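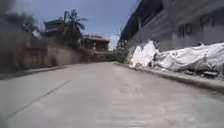
Forums > Building and Groundworks > Paths, Roads and Yards

Sealing joints in a concrete access road

tyra_strand
We've taken on a unit on the Pralton estate and the access road comes with it. It's all concrete, 175 metres, kerb down both sides. I want the joints resealed before winter. One firm quoted 3,280 for raking out and hot pour. Is that fair, or can two of us do it with cold sealant over a Saturday?

mudlark_dan
Seems dear to me. I did ours with Clallex cold pour and a hired joint cutter. You need dry concrete and a backing rod. Don't skip the rod.

oldscreed
I'd pay for hot pour if lorries use it. Cold stuff is fine on a patio. Ours pulled away from one side after the first frosts.

mudlark_dan
Was it cleaned out properly? Mine has had vans on it for years and hasn't moved.

oldscreed
Wire brushed and blown out, same as the tub says. We'll have to disagree on that one.

tyra_strand
It's mostly vans, one artic a week. The other thing is dust. There are materials sheeted up along the kerb side by the big building and that strip is filthy. Does it need clearing first?

kerbside
Yes, clear it, or it will blow straight into the joints. Ask whoever owns the materials to shift them for the day. If they won't, peg the sheets down well and hose the kerb the week before, so it has time to dry.

niazi_fan
We used the Niazi primer under Steltberg sealant. Ten minutes to go tacky, then pour. Buy more than you think, we ran out with 10 metres left.

oldscreed
Get a second quote as well, Tyra. Mine came in 1,000 lower than the first for the same job.

tyra_strand
Will do. I've rung another firm and they can look at it in April. I might try cold pour on the one short joint in the meantime and see how it holds.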